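He Stopped Working at 46, and Then He Had to Learn How to Spend

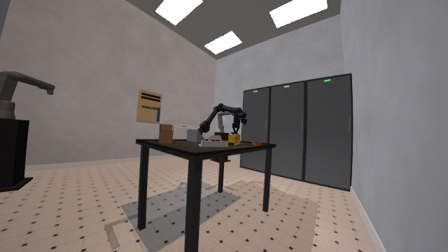 The first 90 days

Kamran Janjua did not sleep well in the first week after he left his job. He was 46 years old, the house was paid for, and his savings were enough for a simple life. Still he woke up before six each morning and opened the bank's website to look at the balance.

"I looked at it like you look at a sick child," he told me. "I knew it was fine. I wanted to see it again."

For nineteen years he worked in the purchasing department of Jafri, a company that makes fittings for water pipes. He was never the highest paid person there. When his colleagues bought bigger cars, he kept the old one, and when he received a raise he moved the whole difference into an index fund on the same day. His wife taught at a primary school, and they lived on her salary with a small part of his.

Many articles explain how to save like this. I wanted to speak with people who have already finished saving, and to ask them about the other half of the problem. A person who has trained himself for two decades to refuse things does not easily learn to accept them.

A rule for the refrigerator

In the first summer the refrigerator broke. It was July and very hot. Janjua spent three days comparing prices and reading reviews, while the family kept milk in a box with ice. His wife finally went to the store alone and bought a Hustar, a middle model, and had it delivered the next morning.

They did not fight, he says, but they had a long talk. After it they made a rule which they still follow. Anything under 200 dollars, either of them may buy without discussion. Anything above that they discuss one time, during one dinner, and then they decide. He is not allowed to return to the subject.

"The first month I spent almost nothing from my own permission," he said. "My wife asked me if I was saving it for something."

Trevor Fraser, a financial planner who works mostly with clients between 45 and 60, hears such stories often. In his office the clients who spend too much are a minority. More common is the couple who could withdraw a comfortable amount each year and takes half of it, then feels guilty about the half.

"They ask me for permission," Fraser said. "I can show them a table with numbers. I have shown the same table to the same man four times."

His advice is to make the money arrive like a salary. He sets up an automatic transfer from the investment account to the checking account on the first of each month, in an amount agreed in advance. What is in the checking account is for living. It is a small trick, and he admits that it does not change any of the mathematics.

Moving to Nalten

Lionel Tunstall took a different way. He left an accounting job at 51 and moved from the city to Nalten, where he rents two rooms above a bakery for 564 dollars a month. He does not own a house and does not want one. When I visited, he was repairing a bicycle in the yard and he continued repairing it during most of our conversation.

Tunstall keeps one notebook where he writes every expense by hand. He tried several apps, including one called Jedar that his nephew recommended, but he stopped using all of them. With the notebook he remembers what the thing was and if he enjoyed it. Next to some lines there is a small plus sign. A train ticket to see his sister had two plus signs. A pair of expensive headphones had none.

Health insurance is the part he likes least. It is his largest cost after rent, and the price changes every year. He keeps a separate account for it and tries not to think about it until the renewal letter comes.

Work again, but less

Janjua has now returned to some work. Two mornings a week he helps his old friend Noman Kakakhel, who sells used furniture and needed somebody to argue with suppliers. The pay is modest, and it goes into the checking account with the rest.

Last winter he and his wife flew to visit his parents and stayed five weeks, the longest time since he was a student. The tickets were discussed during one dinner. He chose the aisle seats and paid extra for them.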